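Milus Simulator, Home License: Two Months With a Pretend Workbench

2024-10-06
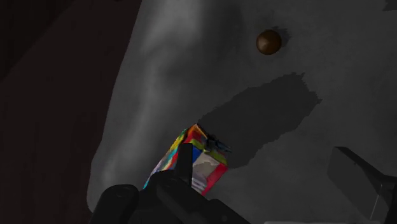 I bought Milus to avoid breaking a third set of fingers on the arm I am building in my garage. The arm is a Storton kit, the fingers are 14 dollars a pair, and my code has a habit of finding the tabletop at speed. Milus lets you do all that in software first, from a wrist view that sits right behind the gripper. The renders won't fool anyone's mother, but the shadows are good enough to be useful. With the box in the gripper you get a big ragged shadow stretching up the gray surface, while the little brown ball throws only a faint smudge, and my detector used to treat both as things worth grabbing. Better to learn that at a desk.

Setup took me 6 evenings. The manual says one, and perhaps it is one if your arm is on the list. Mine wasn't, so I typed in joint limits by hand, got the sign wrong on the elbow, and watched it fold itself up like a lawn chair. The import tool from Relisham (free, separate download, ugly) fixed most of it.

The contact physics are decent. Boxes tip and slide more or less as they do on my bench. Small round things are another matter, and I have spent more time than I'd like tuning friction on a ball that wants to leave for the next county. The Xaba plug-in is supposed to help with this. It costs extra — of course it does — and I haven't bought it.

Speed is fine on my old desktop. I can leave it running some 200 grasp attempts over dinner and come back to a tidy log of failure. The log viewer is the best part of the whole package, and somebody there clearly had to use it themselves.

Gripes: no undo when you move the camera, shadows that can't be softened without a restart, and a license check that sulks when the garage Wi-Fi drops.

The real arm is still on its second set of fingers. I'll renew.

Rating: 4 out of 5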